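Trevaskis Table Linen: Frequently Asked Questions
Sizing, care and returns
Last revised 1 April 2022

How do I measure my table?

Measure the length and width of the top at its widest points, edge to edge. Decide on a drop (the part that hangs below the edge). Double the drop and add it to both measurements. A top of 60 by 36 inches with a drop of 8 inches needs a cloth of 76 by 52 inches. For a round table, add twice the drop to the diameter.

If your result falls between two stock sizes, order the larger one. Coated cloths can be trimmed at home. Woven cloths are hemmed and should be left as they are.

What drop is normal?

For daily use, 6 to 8 inches. For formal use, 10 to 15 inches. A drop longer than the height of the chair seat gets in the way of people sitting down.

Can you cut a cloth to size?

Yes, for anything sold from the roll. Enter the finished size in inches on the order form. The cutting tolerance is 3/8 inch on each side. Cut-to-size orders leave the warehouse within 5 working days. They cannot be canceled once cutting has started.

What is the difference between the Gamus and Birov ranges?

Gamus is woven cotton, uncoated, hemmed on all sides. It absorbs spills and is machine washable. Birov is a printed cloth with a wipeable coating, sold by the yard with raw edges. It does not fray and needs no hem. Birov must not go in a washing machine or dryer, and it must not be ironed on either side.

Will a checked or grid pattern line up with the edges of my table? 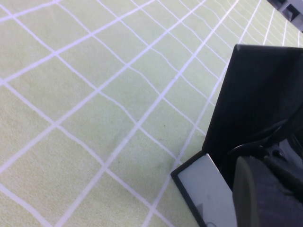
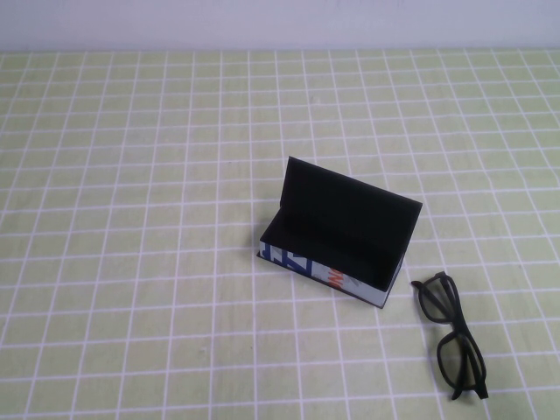
Pattern alignment depends on two things: how the cloth was cut and how it is laid. We cut along the printed line nearest to the requested size, so a cut edge should follow the pattern within the tolerance given above. Small variations in the printed lines are part of some designs and are not treated as a fault. On a pale green ground with a white grid, slight wobbles in the lines are easy to find up close and matter little once the table is in use. Lay the cloth so that one line follows the long edge of the table, then smooth from the center outward. If the pattern still drifts by more than half a square over the full length, contact us before trimming anything.

Do colors match the website?

Screens differ, and pale greens and yellows are the hardest shades to show correctly. Order a swatch if the match matters. Swatches are 5 inches square. With a large repeat, a swatch may not include the whole pattern.

How do I remove fold lines?

Gamus: wash, dry on low, and iron while slightly damp. Birov: unfold the cloth on the table and leave it at room temperature overnight. Most creases drop out. For those that remain, use a hair dryer on its lowest setting from the uncoated side, held at least 12 inches away. Keep it moving.

How should I clean a coated cloth?

Wipe with warm water and a small amount of dish soap, then with clean water, then dry. Do not use bleach, scouring powder or anything containing acetone. Treat turmeric, red wine and ballpoint ink at once. Ink left overnight is usually permanent.

Is the coating heat resistant?

No. Use a trivet under anything that has come off the stove or out of the oven. Heat damage shows as a dull or raised patch and cannot be repaired.

What wash temperature should I use for cotton?

Up to 104°F. Expect shrinkage of up to 3 percent in length on the first wash. Stock sizes do not allow for this, so add it to your measurement if the drop is short.

How should I store a cloth between uses?

Roll coated cloths around a tube, printed side out. Cotton may be folded. Refold along different lines every few months and keep it out of direct sun.

Where do orders ship from?

All orders ship from our Bestport warehouse. Tracking is sent by email when the parcel is scanned. Rolls longer than 93 inches go by freight and need a signature.

Can I return an item?

Stock sizes may be returned within 30 days if unwashed and in the original packaging. Cut-to-size cloths and swatches are not returnable unless faulty. Send a photo of the fault and your order number before mailing anything back. Refunds go to the original payment method.

Do you supply restaurants and event companies?

Yes. Trade pricing starts at 400 yards per order, which may be split across colors within one range. Use the trade form and state the range, color and required date. Orders needed in June should be placed early, as cutting times are longer that month.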